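**Waiver rules when a player gets cut midseason**

Posted by Hamisi Obura

I help run a small amateur football league and we're rewriting our roster rules for next season. We have 179 players signed up. In October one of our teams, Bikgate, dropped a linebacker, and two other teams wanted him the same afternoon. Our rulebook says nothing about who gets him. How do other leagues handle this? Is it first come, first served?

---

**Hanne Þrastardóttir**

We use reverse standings. When a player is released, his name goes on a list for 3 days. Any team can put in a claim during that time. If more than one does, the team with the worst record gets him. After that he's a free agent and can sign with anyone.

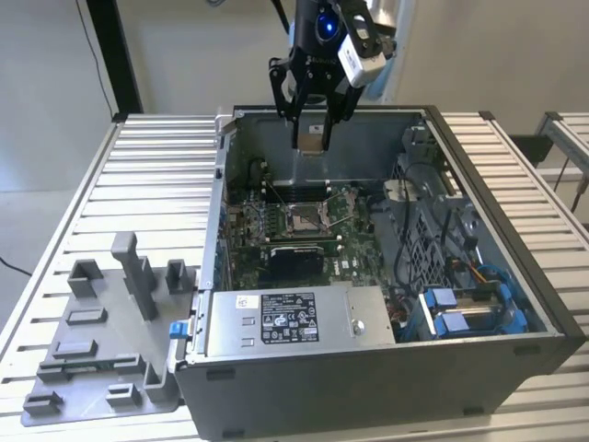
You also need a cutoff date. Ours is two games before the playoffs. Without one, the top teams load up late and everybody complains. Put in writing what happens to his league fee too. In our league it stays with the first team and the new team pays nothing.

---

**Tove Bach**

first come first served is fine if your league is small. we did it for years

---

**Ah-rin Wang**

I'd go with the claim list. First come, first served worked for us until Skestuslow and Harna both said they had texted first, and we spent a whole meeting looking at phones. If two teams have the same record, use head to head, then a coin toss. Also ask the player. Our rules let him turn down a claim once, but then he sits out the rest of the season.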